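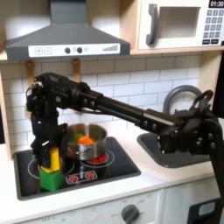
I have never been convinced by toy kitchens. They take up the space of a small wardrobe, they cost as much as a decent chair, and in my experience most of the cooking ends up happening on the floor anyway. So when one arrived at our house in December I gave it until Easter.

It is now 11 May 2023 and it is still there, which doesn't mean I was wrong.

The wall of white tiles, I admit, is nicer than the one in our real kitchen. The grout lines are straight, for a start. And there is a proper hood over the stove with plus and minus buttons and a pair of knobs, for extracting imaginary steam. Our Halis hood upstairs has one switch and sounds like a lorry.

My main complaint is the hob. It has two rings, and one of them glows red under the pan, and I was told this would "support role play". Perhaps it does. What I see is that the ring with the pot on it gets the vegetables, an orange one and a green one, and the other gets building blocks. Yellow on top of green, straight on the burner. I have been served this dish more times than I care to remember and I still couldn't say if it is a starter or a pudding.

The shop, Brirkska, wanted 80 pounds for the kitchen and another 20 for a set of pretend food. I paid the first and refused the second, and I stand by that. A block does the job of a cake, a loaf or a fish finger, depending on who is asking. The metal pot is the only extra I would defend. It is small and shiny and looks like a pot, where the plastic ones I looked at in Turunen looked like hats.

The hooks under the hood I am less sure of. They're wooden and they look smart, but what are they for? We own nothing that hangs. A tea towel lasted 9 days before it was needed for a cape.

I'll look at it again in the summer. If the blocks are still on the left-hand ring by then, I suppose it stays.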